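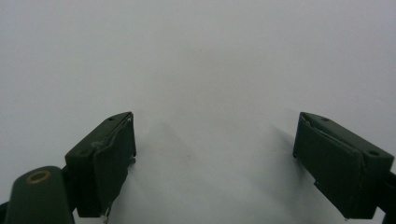 4.2 Comparison of the hand-held grippers

Figure 3. View from the camera of the Trellunach gripper, fingers open over a plain pale surface.

We compared two hand-held grippers, the Sirkside and the Trellunach, with the same camera and the same controller settings. Each gripper was used for 40 trials on the Limumwood object set. The camera position was fixed before the first trial and it was not changed until the end.

The fingers of the Trellunach are dark green and matte, and against a light background their outline is well separated (Figure 3). Each finger carries a pad on the inner side, and a seam is visible between the pad and the main block. We used the upper end of this pad as the reference point for the finger opening. Soft shadows near the tips were a difficulty for our first threshold, so we raised it to 215 for all later trials.

With the Sirkside, the opening could not be estimated in 19 trials, mostly for the thin objects. With the Trellunach this happened in two trials. We note that the operators had more practice with the Trellunach, and a part of the difference may come from this. The method of Jacobs was applied to both grippers without any change of its parameters.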